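Station check – pencil case task, teleop recording
Narimach cell, June set
Checked by: Brayden Petrenko. Second: Kendra Lemieux

1. E-stop in reach of operator – OK. Tested both arms.
2. Floor tape – OK. Don't move it, base position is set from it.
3. Wrist cables – see comment.
4. Gripper open/close, 20 cycles each side – OK left, OK right.
5. Start layout – OK after reset.

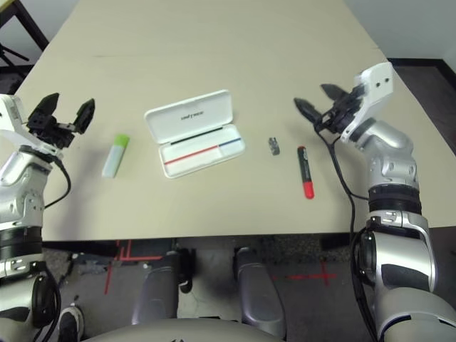

Start layout has to vary between episodes or the policy just learns one spot. Order can change, spacing can change, angle too. Highlighter on a diagonal and the red-capped marker pointing at the operator side is fine, so is the case sitting a bit rotated. Lid open, tray empty before you hit record. Kolbrún threw out 3 episodes for a tray that wasnt cleared.

6. Episode counter matches log – NO. Counter 1,323, log 1,278. Zachary to sort before next upload.
7. Head camera lens wiped – OK.
8. People clear of the arms while live – remind everyone. Feet too.
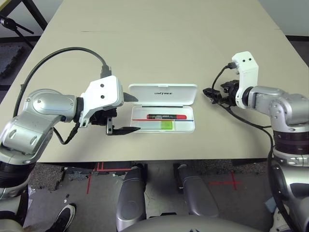 Cable comment (item 3): leave slack for full wrist roll but no loop that can snag a finger or the lid. Re-clip if it swings. Check again at 2 pm, not just at start of shift.

9. Failed grasps labeled, not deleted – partly. Thérèse wants them kept, tag "retry".
10. Disk space – OK

Cleared to record once 6 is fixd. – BP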